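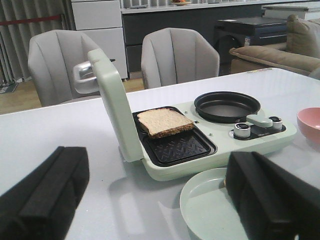

Gresto open day: your questions

When is it?
Fri 8 September. The next one is in December, when the car park is worse.

Do I need to book?
Yes. There are 280 places and they go quickly, mostly to people who then forget to come.

What will the robot do?
Breakfast. Expect bread, a hinged lid and a good deal of patience. 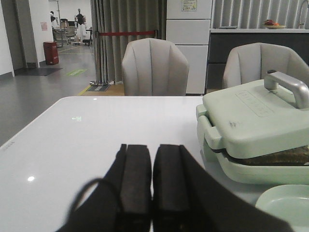

Please stay behind the red rope while it works. Small children find this difficult, and so do engineers.

Can I eat the toast?
No. Wuteo runs the café in Hall 33, where the toast is made by people and costs more.

Can I have a go at the controls?
Only at the Ziter stand, and only if you queue.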